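Gripper week, day one! Finally running the Denwood two-finger against the Storkden in our kitchen sim and I've been grinning at my monitor all morning.

Same arm, same controller, same 60 Hz loop. Only the fingers change. 17 grasp attempts per gripper per object, 4 objects. Bowls are next, and I'm a bit scared of them (those rims!).

Denwood is up first, reaching down into the left basin:

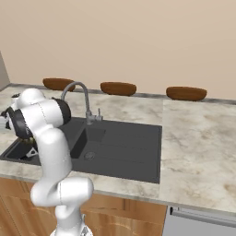
Memon: are you planning from the wrist or the fingertips? Our offsets were way off in sim until we switched.

Fingertips, as of last night! Before that the Storkden kept clipping the basin wall on approach. Longer fingers, so I had to redo the tool frame.

Also bumped contact stiffness up to 302 and the jitter got SO much better. Still a little buzz when the Denwood closes on something thin.

Posting the full table once the bowls are done. Send me your friction settings, please, I'm collecting them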